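Home Towels and Linen Care Delivery Returns Contact

Questions about washing and caring for kitchen towels
09/02/2022 — by the Clullgate shop team

We receive many letters about cotton and linen towels, so we have collected the answers on one page. 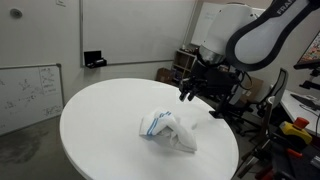 Most of the questions come from people who bought their first good tea towels and are a little afraid to wash them. Please do not be afraid. A kitchen towel is made for work, and it becomes better with use.

Do I need to wash a new towel before I use it?

Yes. A new towel has a finish from the weaving mill, and this finish does not let the water in. Wash it 2 times before the first use, without softener. After this it will dry your glasses well.

Which temperature is correct?

For white cotton you can use 60 degrees for the normal wash. Linen is happy with 40. If somebody in the house was ill, or the towel touched raw meat, take the hottest programme that the label allows. The Tiltora linen should never go over 60, also not when it is white.

My towel leaves small fibres on the glasses. Is it a fault?

Usually no. Cotton loses short fibres during the first washes. Wash it separately from bath towels, which give a lot of fluff to everything near them. If after one month it is still the same, write to us and we will look at it.

Can I use fabric softener?

We ask you not to. The softener stays on the threads like a thin coat and the towel only pushes the water from one side of the plate to the other. If you have used it for a long time, wash the towel once with a cup of white vinegar in the drum and no powder.

Never mix vinegar with bleach, this is dangerous.

How do I remove oil and tomato?

For oil, put a drop of washing-up liquid directly on the stain, rub it with your fingers and leave it for half an hour. Tomato is easier if you rinse it at once with cold water from the back side of the cloth. Old tomato stains on white cotton often become paler in the sun. Coffee and tea need a soak overnight with oxygen bleach — and sometimes a second one.

Will the coloured stripes run?

In the Stoltari towels the yarn is dyed before it is woven, so the colour holds well. Chlorine bleach will damage it, so please keep to oxygen bleach. Printed towels are more delicate and should be turned with the print inside.

Why does my clean towel smell bad?

It was probably left damp in a heap, or it stayed too long in the machine after the end of the programme. Hang it open after every use. One hook in the middle of the towel is not so good as a rail, because the folds dry slowly. When the smell is already there, a hot wash with oxygen bleach helps in most cases.

Do I have to iron?

Cotton, no. Linen you can iron if you like the look, and it should be still a bit damp. My mother ironed all of hers and put them in the cupboard by size, I do not do it.

What size are your towels?

The Jurić and the Stoltari are both 50 by 70 cm. Linen can become a little shorter in the first hot wash, and we cut it longer for this reason.

How can I order one more towel of the same pattern?

Look at the small number on the label. Number 432 is the cotton, number 908 is the linen. Write the number in the order form, together with the colour. The linen was sold out in November and it is now again in the shop.

Can I send back a towel that I have washed?

If there is a fault in the weaving, yes, also after washing. If you only changed your mind, the towel must be unwashed and with its label. Please send us a message before you post it.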